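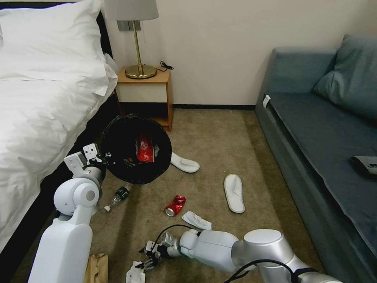
Tidying Up at the Walum: A Small Room Gallery

I love a small guest room. I love it even more on the last morning of a trip, when the duvet is every which way, the sofa has turned into a closet, and you suddenly have to put the whole place back in order before checkout! The Walum is a little inn on Keane Street with 22 rooms, and I stayed there for five nights in September. I came home with far more notes on lamps and carpets than anyone needs, so this page is my attempt to share the good bits.

If you've been following the Tamotari small spaces pages, you know the deal. Short notes, real rooms, mess left in. Hotel brochures always show the bed pulled tight as a drum, and I never learn a thing from them. I want to see where people put their chargers.

Slippers, sofa and the long stretch of carpet

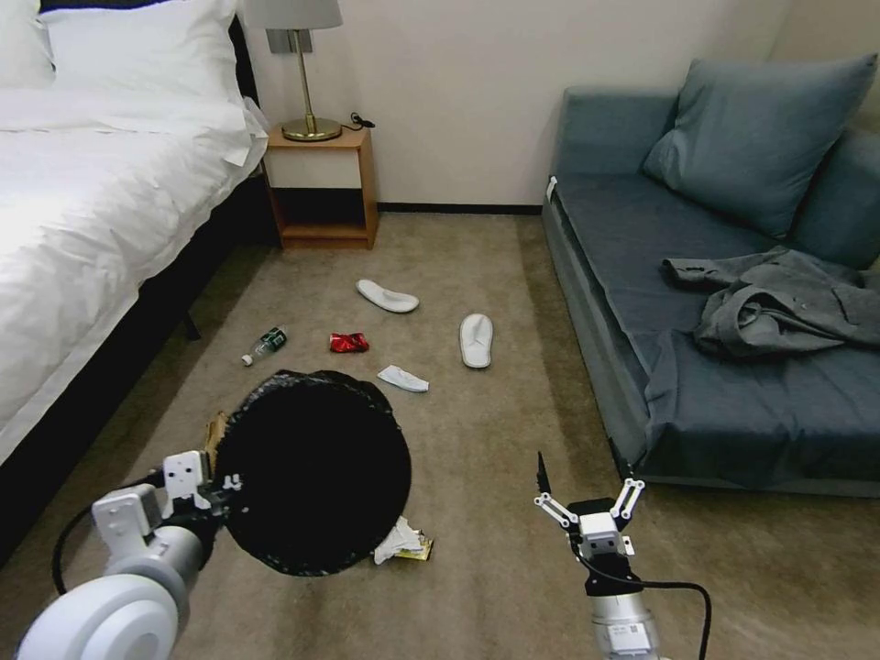 3 min read

I'm so fond of that blue-gray sofa. It has a flat, generous seat, and with a jacket thrown across it you get the feeling of a room in use. The carpet has gathered a bit of everything: a pair of white slippers that have parted ways, a little water bottle with a green label lying on its side, crumpled odds and ends. The round black bin is right there in the middle of things, with a piece of cardboard sticking up at the rim. My rule is to bring the bin to the mess. Walking back and forth with one tissue at a time is how a 15 minute job eats your whole morning.

Slippers go last, by the way. I used to line them up first because it felt like progress, and then I'd kick them apart again on my way to the nightstand.

Nightstand and lamp, my favorite corner
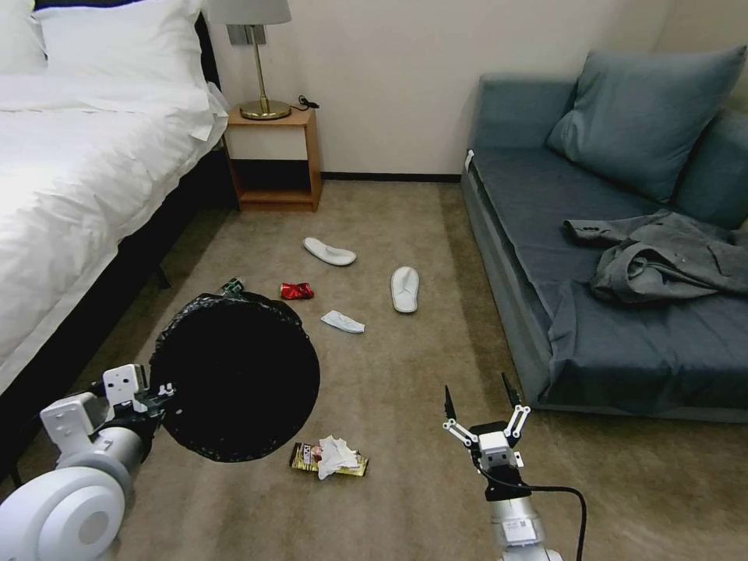 The other thing I'd copy at home in a heartbeat is the nightstand with an open lower shelf. A drawer swallows things (I have left 6 paperbacks in hotel drawers over the years, and I miss every one of them), but on an open shelf you can check for your book from across the room. A slim brass lamp on top leaves space for a glass of water and a phone cable, and a gray shade goes with just about anything. I've been hunting for one like it ever since, and the closest I've found is the Grilent table lamp, in a slightly warmer gray. I may crack and buy two!

My order for a room this size, if you want to try it: trash, then clothes off the sofa, then cushions, then the bed. Shake the duvet out from the foot end and let it hang evenly on the side you walk past. Pillows get one good thump each. Coil the cable and pack it before you do anything fancy, or it will still be on the nightstand when you're halfway home.

Next up on the small spaces pages is the breakfast room at the Walum, which has the best window seat I've sat in all year.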